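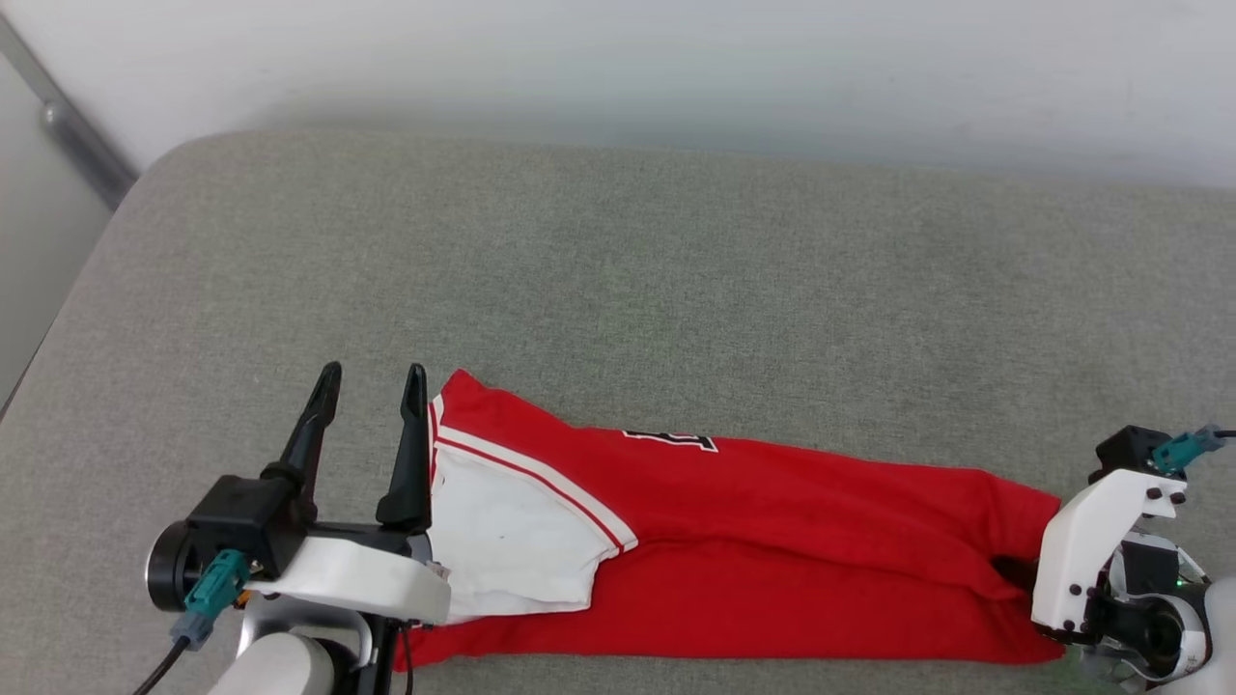

A red garment with white panel and striped trim.

Tinombridge sports kit exchange to reopen in February

Tinombridge Town Council has confirmed that the sports kit exchange at the Fitzgerald Centre will reopen in February, following repairs to the roof of the lower hall. The service allows residents to hand in outgrown or unwanted sportswear and to take other items free of charge.

The exchange passed on 1302 items during its last full year of operation. Football boots and school PE kit were in greatest demand, and the council has asked residents to look out in particular for children's trainers, shin pads and waterproof jackets.

A grant of £500 from the Plimeo Fund will pay for new clothes rails and for storage boxes marked by age and size. The council has also agreed to extend opening hours. The exchange will be open until 8 pm on two evenings a week during term time, after parents told a recent survey that the previous closing time of 5 pm was difficult to meet. The survey received 122 replies.

Nga Bùi, the council's leisure and wellbeing officer, said: "The cost of kit remains one of the main reasons families give us for a child leaving a club. We would like every household in the town to feel able to use the exchange, whether or not they have anything to hand in."

Clothing should be washed before it is brought to the centre, and boots should be free of mud. Shirts carrying a club name or a player's number are welcome. Helmets, gumshields and swimming goggles cannot be taken, and items with broken zips or large tears should be placed in the textile bank in the Tamo Road car park.

Local clubs and schools may ask for larger amounts of kit by writing to the leisure team in advance. Requests will be dealt with in the order in which they arrive. Clubs that hold surplus kit from earlier seasons are asked to telephone before delivery, as space in the lower hall is limited.

The entrance to the exchange is at the side of the building, next to the cycle racks, and has step-free access. Opening times will be displayed at the centre and at Tinombridge Library. Residents who are unable to travel may ask the leisure team about collection.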